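Trotus Trade Simulator, version 3: review

Trotus models tariffs and supply chains for small policy teams. I ran it for 57 hours on one garment sector.
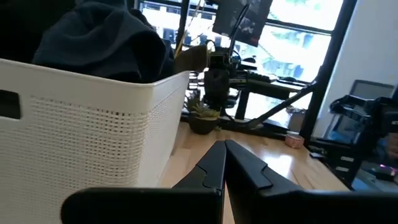
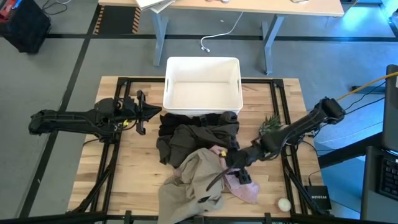
Setup takes five steps, and the tariff tables load without fuss. The default sector is clothing – a garment crosses several borders as fibre, cloth and finished garment, and Trotus taxes each stage separately. Tsai, the rival package, lumps them together. Retaliation rounds stop at 7, too few for a long dispute. Export is to plain CSV only.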